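Nine Picks to Nowhere

October 19, 2018

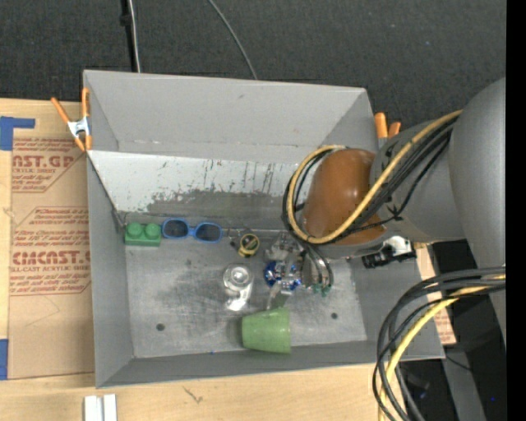

The bin, mid-session. Green cup in front, blue sunglasses at the back.

I have a master's degree and I spent most of September moving a cup.

The job title says "systems integration." What I do is sit in a chair with a controller in my hand and drive a robot arm in and out of a gray bin, over and over, so that a computer can watch how I do it and form its own opinions. You pick a thing up. You put it somewhere else in the bin. You press the button that says the episode was good, or the other button, and then you do it again. The project is called Orholm, which sounds like a place where people in nice sweaters solve murders, and which in practice is one bin.

Before we started I assumed the hard part would be the gripping. Gripping is fine. You close the fingers and either the thing is in there or it isn't. The hard part is having a wrist that isn't yours. I know how to tilt my own hand so my knuckles clear the side of a box, and I have known it since I was two. Driving the arm, I have to think about it every time, and I also have to think about the cables, because there is a great deal of yellow and black cable wrapped around that wrist and it has its own plans for the afternoon.

So the first week was mostly me scraping the bin. There's a sloping panel inside that is supposed to keep things from getting stuck in the back where the gripper can't reach. It was scuffed before I got here. I have made contributions. If you look at the worn patch near the bottom you can more or less read my résumé.

Brittany Pelletier, who sits at the other desk and has been doing this a year longer than me, gave me one piece of advice, which was "stop being careful." I took this badly, being careful is most of my personality. But she pulled up the recordings and she was right. My early episodes are full of hovering. I'd bring the gripper down over the sunglasses, stop, think about it, drift left a little, think about that, come back. To me it felt like precision. Played back at speed it looks like a man trying to remember whether he left the stove on. And the model learned it! We trained on my first batch and the arm went to the sunglasses and hung there, reconsidering. It had picked up nothing from me except the doubt.

We threw those out. 217 episodes, if you want to know what regret weighs.

The second batch went better. I drove faster and fumbled more, and when I fumbled I left it in and let the recording show me going back for the thing. Brittany says the recoveries are worth more than the clean ones. I like this theory very much and have not asked for a citation.

Some notes on the objects, as I've come to know them.

The cup is easy standing and a pain lying down. Come in at the wide end and you nudge it, and then you're chasing it along the front wall like a dropped quarter. I come at it from above now, across the middle, and don't hurry the close.

The green toy block is my favorite. It has flat sides, and it sits where you left it.

The clear thing I hate. Through the camera feed it is a highlight with no object attached. You aim at the shine and hope.

The sunglasses I've made my peace with. You take them by the bridge. Taking them by an earpiece feels clever for up to 20 seconds.

Flosstead, the software we record with, has a habit of asking "Save episode?" in a tone I can only describe as my mother's. There's a setting to turn the prompt off. I've left it on, because the one afternoon I turned it off I saved nine straight picks of nothing at all, just me closing the gripper on air with total conviction and carrying it across the bin.

Those went in the trash too, although I did watch them first. My form was excellent.

Next month we get a second bin. Katotum wants the same task with different stuff in it, and I've been asked to suggest objects. I wrote down "blocks" and then, three lines later, "more blocks." Brittany has added a slinky.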